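Speaker notes: Setting and serving from a steamer at the table
Margaritis table service series, talk two
August 8, 2021

Start with the cloth. Most setting faults are put down to the dishes when the cloth is the cause. A printed grid is useful for training because the lines show any pull or slack. Smooth from the centre out, then check the long lines by eye from one end. A soft fold down the middle will tip a light basket.
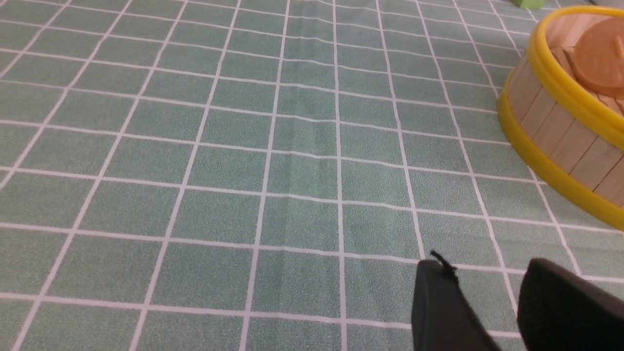
Vol. 49, p. 505

Green check, white lines. Point out the fold between the two long lines and the kinks where the fabric is not pulled flat. Ask the room where they would put a hot basket. Wait for an answer. Container stays to one side until the cloth is fixed.

Next, the lid. It goes down flat, close to the basket, top facing up. Some houses teach the reverse to keep drips off the cloth — mention this, do not argue it. The Vomach manual allows both. In February we had a long discussion on the point and I would like to avoid another.

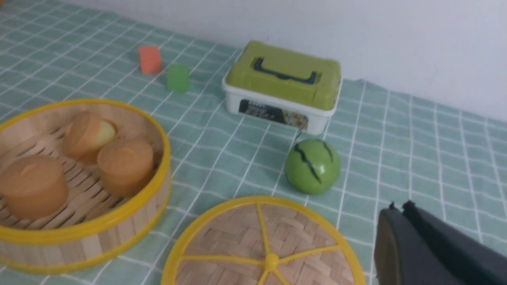
Loading. Leave space between pieces where the size of the basket allows. Crowded pieces lean, and a leaning piece marks its neighbour. Turn them level with tongs before the basket goes to guests. Slatted floors need a liner for anything sticky.

Clear small items well away from the basket before serving. Storage boxes go to the back of the table or off it.

Handout is Trakier sheet 2468, 200 copies at the door. Spare cloths are from Fakatell, to be folded on the printed lines and returned after the practical.

Questions, then break.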